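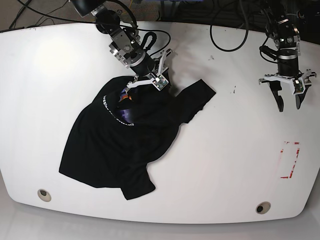 A black T-shirt on a white table.

Why do black clothes feel so hot in the sun?

I've got a black T-shirt that I love, and every summer I wear it to the beach at Grikside and every summer I end up cooking like a sausage! My white one is much comfier. Same shape, same size, so what's going on?

It all comes down to light. Sunlight looks plain, but it's really lots of colours mixed together (you see them split up in a rainbow). When light lands on something, some of it bounces off and some of it gets soaked up. A red jumper bounces the red part to your eyes and soaks up most of the rest. White bounces back nearly everything. And black? Black keeps almost the lot.

Light carries energy, and when cloth soaks it up, that energy turns into heat. So the black shirt warms up, and you warm up inside it.

Want to test it? You need 4 ice cubes, two saucers, a sheet of black paper and a sheet of white.

Put the saucers on a sunny windowsill. Pop two cubes on each one, then lay the black paper over one saucer and the white over the other. Peek every 5 minutes and write down what you see. I tried mine in January and had to wait ages, so pick a properly sunny day if you can.

Which cubes do you think will melt first? Have a guess before you start, and keep a towel handy for the drips!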